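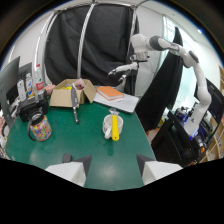
The Valtia Bench Rule Kit is a set of printed cards, table markers and log sheets for benches where a robot arm and hand-held gripper tools work over the same objects. It puts the local rules for the bench in one place, at the bench. The kit sorts objects into open, restricted and controlled. A mug, a closed book or a jar of beads is open. A kitchen knife lying on the table with its handle toward the center is controlled, and is entered by name on the object sheet before the arm is enabled. Loose cords are restricted and are kept out of the marked reach area.

February
By Leonie Weidemann

Search this catalog Enter part number Go

Part number 1681-V (listed as 1,681 in older Idahosa price lists)

Contents
Rule cards, laminated, 8
Reach area markers, matte, adhesive back
Object sheets, pad of 30
Stop function check log, 3 pads
Card holder with clamp

Use of the cards

Each card covers one step of a session: table layout, object sheet, reach area, stop function check, arm enable, hand-held work, pause, and close. The cards are read in order at the start of a session. After a pause the operator goes back to the reach area card. The table layout card has a blank back for a site drawing. Sites with a glossy table should clean and dry the surface before applying markers – the adhesive holds poorly on polish residue.

Cards do not replace a risk assessment. They record its results in a form that can be followed at the bench. Where the assessment and a card differ, the assessment applies and the card is struck through and initialed.

Changes from the previous issue

The Stustov format cards had a single entry for "sharp items". Ibrahim Bako's revision splits this into blades, points and cutters, each with its own line for storage and handover. The pause card now states that a person reaching into the marked area counts as an entry, even if only the forearm crosses the line. Flandetti clamp holders from the earlier kit still fit. 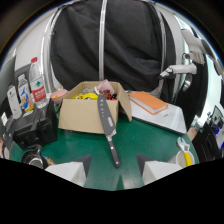

Who signs the object sheet when two operators share a bench?

The operator who holds the enable device signs. The second operator initials the same line, and a new sheet is started if the enable device changes hands.

Storage and replacement

Keep spare markers flat and below 30 °C. Replace a marker when an edge lifts or the print can no longer be read from the operator position. Object sheets are kept with the stop function check log for the same session. Replacement pads are ordered separately under the kit number with suffix P. Site-specific card text is handled by Omolara Akinola at the Valtia documentation desk; send the marked-up card set, both sides.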